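Thanks for stopping by! This is the README for **Mendberg**, a little collection of washing, mending and storage notes for everyday clothes and bedding. It's plain text, it fits in an email, and you're welcome to use it for pretty much anything.

## What's in it

There are 2648 notes in the current version. Each one is a short piece of advice or a record of something that was done to a garment or a sheet: a heel darned, a cuff let out, a pillowcase turned into dust cloths. I started typing them up from the backs of envelopes one February when the heating was out, and then other people began sending me theirs, and it grew from there (far past what I'd planned for, I'll admit).

Every note has the same fields:

| Field | What it holds |
|---|---|
| `id` | A plain number, never reused |
| `item` | Sock, sweater, fitted sheet and so on |
| `fiber` | As the writer gave it, or `unknown` |
| `job` | One of 11 kinds, listed in `jobs.txt` |
| `temp_c` | Wash temperature, blank if not given |
| `note` | The advice itself, in the writer's own words |

If you only want a taste, `sample.csv` has the first 1000 rows and opens happily in any spreadsheet program.

## Knits

Knits are by far the fussiest part of the collection, and the part people care most about. Expect the notes to disagree with each other! Some writers swear by washing wool at 30 and others won't let it near a machine at all. I've left both sides in. Yarn names like Cocco and Ukel are kept just as they were written, even where the spelling wanders.

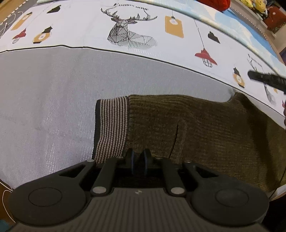 Please don't merge "darn" and "patch" into one job, a reader wrote after the last version came out. They're different repairs, they wear differently, and half the fun of the sock notes is seeing which one a person reached for.

I agreed once I'd slept on it, so the two are separate again. If your scripts were written for the old version, look for `repair` and replace it with whichever of the two you need. There's a small lookup file, `repair_split.csv`, that tells you which `id` went where.

## Bedding

The bedding notes came mostly from a guesthouse called Tastano, which kept a laundry book for years and kindly let me copy it out. They're short and practical, and written by someone in a hurry.

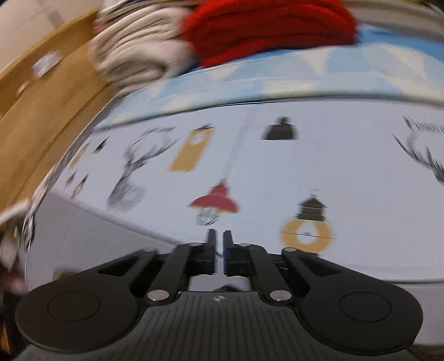 Because of that hurry, abbreviations are everywhere. "FS" is a fitted sheet, "PC" is a pillowcase, and "LD" is line dried, except in a handful of early rows where I'm fairly sure it means "left damp." I've marked those with a question mark in the `note` field and would love a second opinion.

## Known problems

- Fiber is missing more often than I'd like, especially for older bedding.
- A few notes cover two items at once. I filed them under whichever came first.
- Stain advice is folk wisdom. Test it on a hidden corner before you trust it with anything you love.

## Sharing and corrections

Copy it, change it, print it and stick it inside the linen closet door. If you pass it along, please keep the Mendberg name on it so people can find their way back here for updates. Corrections can go in `corrections.txt`, one per line, starting with the `id`. I usually get to them in the evening, after the dishes.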